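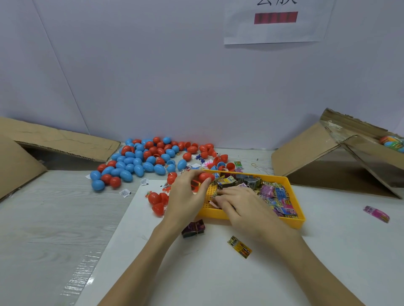 Deolinda Baptista asked whether the eggs have to be filled in the order the forms arrive, and whether families may send their own fillings. Orders are filled by age group, and fillings supplied by families are accepted until the end of November.

Frequently Asked Questions - Mistitstead Capsule Egg Filling

What goes into each egg?
One small toy or one wrapped item. Eggs for children under three are kept separate and are filled with paper stickers only.

Do the colors mean anything?
No. Red and blue eggs are filled from the same tray, and requests for a particular color cannot be met.

How should an egg be closed?
Press the two halves together until the seam is even all the way around. If a packet is caught in the seam, open the egg and fold the packet once - do not force it.

How many eggs are in a carton?
Each carton holds 100 filled eggs. The current order is for 1,309.

May empty halves be returned?
Yes. Clean halves may be left at the Kiratby desk during opening hours. Cracked halves are not accepted.

Who handles allergy questions?
Please write to Josphat Barasa before the eggs are collected.

Last updated January 6, 2019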